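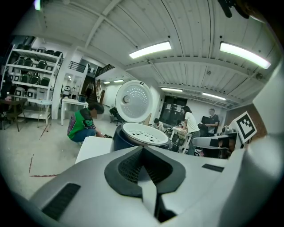 Friday, just after lunch. The blue cooker with its lid up, somebody crouched beside it.

Last updated: June
Filed under: Work Diary / Shopping Lists / Robots

Spent most of today on the budget, which I'd been putting off all week, and I feel so much better now that it's more or less a thing on paper! Wing-sze wants the equipment plan by the time she flies out, and she's right to push, because if we don't order soon the summer will be gone and we'll still be passing the same gripper back and forth like kids with one bike.

So. Grippers first. We want 4 more of the hand-held ones. Bimla thinks 5, and her argument is that one will always be in pieces on somebody's table (fair, one was in pieces on her table while she said it). Pakmont will do the housings, but they quote the fingers separately and the fingers are what wear out. I asked for a price on spare fingers by the bag and got back a very polite email that didn't have a price in it. Called them, left a message, ate a granola bar, called again.

Then the rice cookers. I know we have shelves of them! But we've got black ones and white ones and the blue one, and the lids don't all open the same way, and Amna's point is that if the arm only ever learns one kind of lid we've bought ourselves a very expensive way to open one kind of lid. She wants 3 more models, all different brands, and she wants them from regular stores so they're what people really have at home. The fanciest on her list is $199, and I made a face, and she said I could make the face at the spreadsheet. It's staying in for now.

The big one is the arm. Starkeleo will lease or sell. Goel only sells, but they throw in the training days, and Kalkidan used their stuff at her last job and says the manuals are good (she reads manuals for fun, so I believe her). I keep going back and forth. Leasing looks cheap until you get to the page about service visits. I've written both versions out and I'm going to let Wing-sze pick, ha.

Small stuff I forgot last time and am NOT forgetting again: printing more of the square black-and-white markers, on the stiff card this time. More floor tape. Power strips. A second table, so that we aren't all elbow to elbow at the back with the laptops and cables.

Sarita called from Fukbridge about sharing shipping, and we could save a nice chunk if our orders go in the same week as hers. I said yes before checking with anyone. Need to tell Bimla on Monday, first thing, before Sarita does.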